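Looking After Jeans: Washing, Drying, Folding and Storing

By Anitha Salian

Jeans take up more room in the wash and on the shelf than most other clothes, and they hold their creases for a long time if they dry in a heap. The tips below are for ordinary cotton denim, with or without a bit of stretch. Check the care label first if yours are waxed, coated or lined.

How often to wash

Most jeans can be worn several times between washes. If they smell a bit stale, hang them outside in the shade for an afternoon. Work jeans and kids' jeans are another matter and usually need to go straight in.

Small marks can be dealt with on their own. Use a damp cloth with a drop of dishwashing liquid and dab from the outside of the mark towards the middle. Rubbing hard will take colour out of the fabric and leave a pale patch that shows up more than the mark did.

Before they go in the machine

Empty all the pockets, including the small one inside the front right pocket. Do up the zip and button so they don't catch on other things. Turn the legs inside out. Most of the fading happens where the folds rub against the drum, and it is better to have the wrong side doing the rubbing.

New dark jeans should be washed separately the first two times. After that they can go in with other dark colours. Keep them away from towels, which leave lint in the seams.

Washing

Use cold water and a liquid detergent. Powder doesn't always dissolve properly in a cold wash and can leave white streaks on dark denim. If you only have powder, stir it into a jug of warm water before adding it.

Don't overfill the machine. Three or four adult pairs is plenty for a medium-sized top loader. When it is packed too tightly the legs wind around each other and the middle of the bundle doesn't rinse well.

A spin speed of 400 will leave them heavy, but the creases will be softer. If you need them dry by the evening, spin faster and spend longer smoothing them out.

Drying on the line

Take them out as soon as the cycle ends. Hold each pair by the waistband and give it a good shake, then pull along the inside and outside seams of each leg to straighten them. Five minutes spent here will save you the ironing.

Peg them by the waistband, still inside out, with the pockets pulled out. The pockets and waistband are always the last parts to dry. If your line is low, peg them by the hems and let the weight of the waist do the pulling.

Strong summer sun will bleach denim in a day. Use the shady side of the line, or bring them in once the legs feel dry and finish the waistband on a clothes horse indoors.

Using the dryer

Low heat only, and take them out while the seams are still slightly damp. High heat shrinks the length and wears out the stretch. Run the dryer for 30 minutes, check, and give them a bit longer if needed.

Sorting out a tangled pair

Jeans that come out of the basket in a knot are easiest to deal with on a table. Put down a cloth, find the waistband and lay that flat first. Then work down one leg at a time, pulling the hem away from you. If you start from a hem, you tend to drag the twist up into the seat.
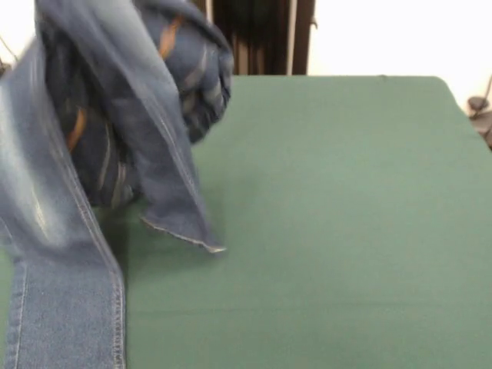
Jeans bunched up over the table, with one leg hanging down and resting on the green cloth.

Once both legs are flat, run your hand down the outside seams so they lie straight. A leg seam that keeps swinging round to the front has twisted in the wash. Dampen it, pull it back into line and leave it flat to dry.

Folding for a shelf

Fold one leg over the other with the back pockets facing out. Tuck the pointed part of the seat in so you have a straight edge. Bring the hems up to just below the waistband, then fold in half again, or in thirds if the shelf is shallow. Stack with the folded edge facing you. Past five or six pairs the pile starts to lean.

Folding for a drawer

Do the same as above, but fold in thirds and stand each pair on its edge in a row. You can see every pair and pull one out without disturbing the rest.

Frayed hems

If you like the frayed look, put a line of small stitches just above it in a matching thread and the fraying will stop there. If you don't, trim the loose threads and turn the hem up by a centimetre. Use a size 100 jeans needle in the machine and go slowly over the side seams, turning the wheel by hand if it baulks.

Old pairs

Keep one worn-out pair for patches. The backs of the lower legs have the least wear and are the best place to cut from.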